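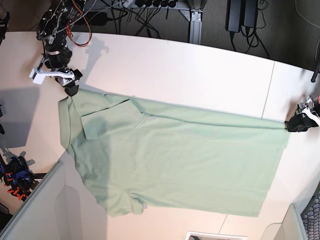 Figure 1. Both arms gripping the top edge of the green test shirt, seen from above.

Two-Arm Shirt Folding: Final Report
Udano Workshop Project Group

1. Goal

Our project was to build a two-arm setup in the Udano shared workshop that could take a short-sleeved shirt lying on a table and fold it without help. We started in September. The plan at that point was to handle shirts, towels and pants. We dropped the pants after the first month and the towels turned out to be easy, so this report is mostly concerned with shirts.

2. Setup

The arms are servo-driven and mounted on the far side and right side of a white table. We chose white so the camera could separate the fabric from the background. This works well for the green shirt in Figure 1 and badly for anything pale gray, and shadows from the arms are sometimes picked up as part of the garment. We did not fix this in software. Turning off the overhead light closest to the arms helped a little.

The control program is called Kaltdale. It takes one camera image, finds the outline of the shirt, picks two grasp points and sends them to the arms. After each move it takes another image and starts again.

3. Grasping

The first version pressed the fingertips into the table and closed them. It often picked up nothing, or caught two layers at once. In the second version the fingers come down at an angle, close, and then lift a small amount before the arm moves anywhere. In Figure 1 one corner is just off the table and the upper edge is held tight between the two grippers. Most of our folds begin from this position.

Pulling the edge tight takes out the larger wrinkles along it but does little for the middle of the shirt. It also does not deal with a part that is already folded over, such as the flap on top of the shirt in the figure. Kaltdale only sees the outline, so it treats a flap like that as flat cloth.

4. Testing

We ran 291 trials with 3 shirts. Each trial was allowed 5 attempts at a grasp before we stopped it and marked it as failed. The camera log was limited to 2000 images, and when it filled up partway through testing we lost the oldest ones. We should have copied them off earlier.

Failed trials were mostly missed grasps at the sleeve. The bottom hem was the most reliable place to pick up, as it is long and straight.

5. What we would change

The cables need proper routing. They run loose across the carpet behind the table and have to be checked before every session. We would also add a second camera at table height to tell one layer of cloth from two. Code and trial notes are on the workshop drive in the Udano folder.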